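Drostavus Two-Arm Upper Body Station
Planning and purchasing page

Home > Equipment > Two-arm stations > Drostavus

Item status: available to order
Supplied by: Sarnholm
Configuration: torso, two arms, two five-axis wrists, two humanoid hands, head camera mount
Page updated Jan 14, 2025

Overview

The Drostavus is a fixed upper body station for two-handed handling work. Sarnholm sells it to labs, training centers and small automation groups that need both hands on one object and do not need a machine that moves around the building. It is sold as a complete station or as a torso with the hands left off, for buyers who already own hands with the Ornex wrist fitting.

Most of the questions we get before an order are about what else has to be bought and how much room to set aside. This page covers those. The technical sheet is a separate download and the price list is sent on request.

What is included

Torso and base unit
Left and right arm
Left and right hand, attached at the factory
Wrist modules with status light
Controller cabinet and main cable set
Emergency stop, wired
Head camera mount (camera not included)
One year of Lubis control software
Setup visit, one day

What is not included

Table or bench
Floor anchors
Head camera
Workstation computer
Objects and fixtures for the task
Screens or partitions
Spare fingertips

Buyers often miss the table. Any steady table works if the top is the right height for the arms, and we would sooner you bought one locally than paid freight on ours. The surface matters less than people expect at the purchasing stage, but a cloth or plastic cover should be clipped or taped if the task involves dragging things across it.

Which jobs it suits

Long objects held at both ends, parts that have to be turned over, containers that are steadied by one hand and opened by the other, sorting and stacking of light items. If your work is single-hand picking from a bin, look at the one-arm stations first. They cost less and the software license is smaller.

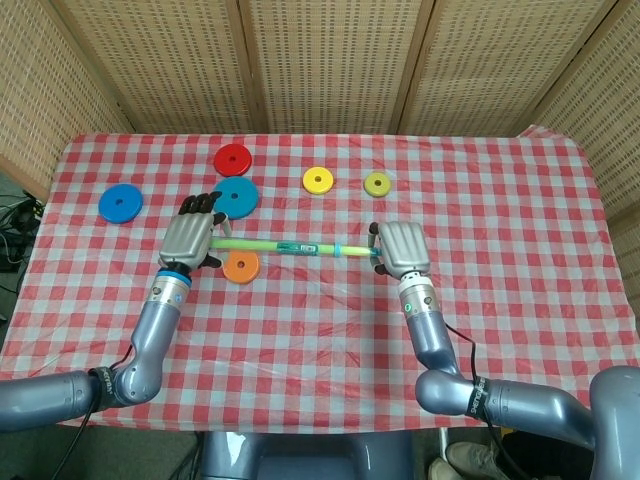

Roswitha Riedl

A rod is a good first task to budget around. Each hand closes on its own end and the arms have to agree on where the middle is, so a two-hand setup problem shows up early. We use rods and colored discs with center holes for a lot of the work on this station. They cost very little and a new set can be ordered without a purchase request, which in some organizations saves more time than anything else on this page.

Buyers tend to plan for the hardest object they will ever handle. That pushes up the hand specification and often the whole quote. I would price the station for the objects you expect to use in the first year and list the others as a second stage. The wrist fitting is the same across the hand range, so hands can be changed later without replacing the arms.

Budgeting

The station price is the largest line but a first-year budget with only that line in it will run short. Plan for these as well:

Freight and lift. The torso ships upright in one crate and the arms in another. Check the doorways and the elevator before you choose a delivery date. If the crates can't go through, the carrier will leave them at the dock and charge for a second trip.

Electrical work. The controller cabinet needs its own circuit. Many rooms have one already, but it may be on the wrong wall. Moving an outlet is cheap before the station is in place and awkward afterward.

Software. The Lubis license is included for the first year. After that it renews annually, per station. The arms still run without a current license, but you lose updates and remote support.

Fingertips. These are a wear part. Fingertip life depends almost entirely on the object and the surface. Smooth plastic is easy on them, and cardboard and rough wood are not. Set aside $2,000 for fingertips and small spares in the first year. Customers who run light tasks usually carry part of that over.

Objects. Buy duplicates of everything. A dropped or cracked part stops the day if there is only one of it.

Operator time. This is normally the second largest cost and is left off most of the budget drafts we are sent. Allow 30 hours per operator before you count on useful output.

Space

The floor area has to cover the base, the table, the reach of both arms to the sides and a place for a person to stand. People also forget the cables. The main set leaves the base near the floor and needs a route to the cabinet that doesn't cross a walkway. Cable covers can be bought anywhere. Order them before the setup visit, not after, because our technician will ask where the run is going.

Keep a clear strip of 65 inches in front of the table for loading and resetting. If the room is shared, a folding screen or partition behind the table is worth having. It gives the head camera a background that stays the same and keeps people from walking through the view. Fabric, woven panels or painted board are all fine. Avoid mirrors and glass.

Lighting should be even over the whole table. Glossy covers throw reflections back at a head-mounted camera — try the cover under your own lights before you buy several of them.

Choosing hands

The standard silver-backed hands are the ones most customers order. They have dark fingertips with more grip than the backs of the fingers, and they close around round objects without a special fixture. Heavier duty hands are available on the same wrist. They are slower and we don't recommend them for light plastic parts.

Hands can be ordered as a matched pair or singly. If you expect to run the station most days, a spare right hand is a sensible purchase. In our service records the right hand comes back more often than the left, mainly because operators use it for the first try at anything.

Lead time and delivery

Complete stations: 4 months from order
Torso without hands: ask for current date
Spare hands and fingertips: from stock
Cable sets, standard length: from stock
Cable sets, long: made to order

The setup visit is booked once the crates are on site and the circuit is live. The technician assembles the arms, checks the wrists and the emergency stop, and runs a short two-hand task with your operators. Please have the table in the room. A setup visit that ends early because there is no table is still charged as a full visit if it has to be repeated.

Warranty and service

The torso, arms and controller are covered for two years. Hands are covered for one year, fingertips excluded. Damage from collision with the table is covered once per station. Service can be done on site or by sending the part in. A hand takes a few minutes to remove with the tool supplied. An arm should be left to us.

Preparing a quote request

Send the following with your request and you will normally get one quote back instead of three:

Number of stations
Room size and ceiling height
Doorway and elevator width
Distance from the station to the nearest suitable outlet
Largest, smallest and heaviest object
Whether you have your own camera and computer
Date the room is ready
Name of the person who signs for delivery

Photos of the room from the doorway are helpful. We don't need a drawing.

If the money has to be committed before the room is ready, we can split the order so that the station is invoiced first and the setup visit later. Storage is free for the first month after the delivery date and charged monthly after that.

Contact

Quotes and room planning: Roswitha Riedl, Sarnholm
Orders, freight and storage: Herman Goh, Sarnholm

Related items

Ornex wrist fitting, left and right
Fingertip pack, standard
Fingertip pack, soft
Long cable set
Lubis license renewal
Head camera mount, tall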